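Mekel Motors Opens Larger Service Center and Pre-Owned Lot in Clistum

CLISTUM, 3rd January. Mekel Motors, the family-run dealership that has been selling and servicing cars in Clistum for 16 years, is very happy to announce that its new service center and pre-owned lot on Shimada Road are open to drivers from all over the area.

The new lot has room for 100 pre-owned cars, trucks, and SUVs, so shoppers can finally walk the rows at their own pace and compare a few models side by side (and yes, the coffee is still free!). Every vehicle comes with its service records, and the sales team is glad to sit down with you and go through them page by page if you'd like the company.

"We had customers parking on the grass last August, bless them, and they kept coming back anyway," said Abimbola Okoro, general manager of Mekel Motors. "Moving to a bigger place felt like the least we could do for people who have been so patient and so kind to us."
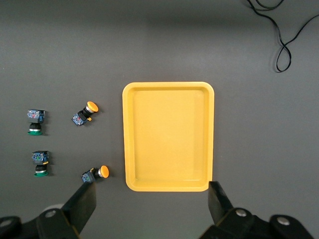 Push-button switches, a yellow tray and a black cable on a dark gray tabletop.

The service side has grown too, with longer evening hours, a quiet waiting room, and a shuttle that will take you to work or home and bring you back when your car is ready. Drivers who sign up for the Cavavo maintenance plan get oil changes, tire rotations, and seasonal checks for one yearly price of $312, and the plan goes with the car if you decide to sell it.

"Come by even if you only have a question about a funny noise," said service manager Ayodele Mohammed. "We like those questions, and we'd much sooner hear about it early."

Mekel Motors is located at 70 Shimada Road, Clistum. Test drives and service visits can be booked at the front desk.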